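Print this page | E-mail this page

Gripper keeps dropping the ribbed plastic part halfway through the move. Student team, first year doing this

Posted in August by zenari_lab_rat

Hi all! I'm on the student team at Tuludport (we call the project Allano, long story) and our robot hand is driving me up the wall. The task sounds easy on paper. Pick up a long, narrow plastic part from one fixture, carry it across, set it down in the other fixture. We get a point for every clean transfer out of 100 tries, and at our last practice run we managed 26. Twenty-six!

The pickup is fine. The hand closes, the part comes up, everyone cheers, and then somewhere in the swing it starts to tip and off it goes. We've tried closing the fingers harder and all that does is make the part squirm. We've also tried going slower, which helps a little, but then we run out of clock. Our advisor says "look at your contact points" and then wanders off to help the other team, so I'm looking at my contact points and I don't know what I'm supposed to be seeing.

The wrist camera is on the whole time, so I grabbed a still with the part in the hand:

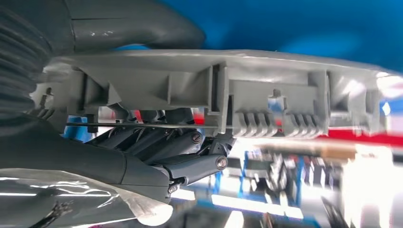

Page last changed: August, 4:15 p.m.

The fingers come up from the lower left and press on the underside, and the part stretches way out past them to the right. It's all thin walls and pockets in there, plus those two sets of little clip teeth along the bottom edge, which I am terrified of snapping. Has anybody dealt with a part shaped like this? We have 2 spare parts left and I'd like to keep it that way.

Posted by humphreys_alum

Oh I remember this feeling! We had a similar long part when I was on the Humphreys team and we lost weeks to it.

My guess is you're grabbing too far from the balance point. Take the part out of the robot, lay it across one finger and slide it until it sits level. Mark that spot with a bit of tape and teach your grasp so the fingers land on either side of the tape. Don't just eyeball the middle, because with all that ribbing the heavy spot may not be where you think it is. Ours was off by more than a thumb's width and we'd been arguing about software the entire time (I was the one arguing, sorry team).

Second thing, look at what the fingers are touching. The edge of a thin wall is a lousy place to push. If a fingertip lands on one it can rock back and forth no matter how hard you squeeze, and that sounds a lot like your squirming. Shift the grasp a little along the part, try again, and write down which positions hold. We kept a notebook by the arm and logged 1,054 grabs before the season was over. Boring as anything, but by the end we could look at a drop and have a decent idea what to change.

Oh, and stay off the teeth. If your good spot is anywhere near them, come in from a different angle.

Posted by beltsander

more grip force. worked for us

Posted by slowjoint

Please don't just add force, you'll crack a rib and then you're down to one spare.

I'd look at the path too. If it falls during the swing and never during the lift, the wrist may be turning while the arm is still speeding up. Try it as separate moves: straight up, stop, swing across with the wrist locked, stop, then rotate and lower. Once that works every time you can start blending the moves together again and win back your seconds. And put something grippy on the fingertips if the rules allow it. We used strips cut from a rubber shelf liner and changed them whenever they got shiny.

Also check the screws at the finger joints before each run. We had one back out a little and that finger got sloppy, and we spent an entire evening blaming the camera.

Let us know how it goes!

Contact the moderators | Copyright Tuludport Help Boards | Back to top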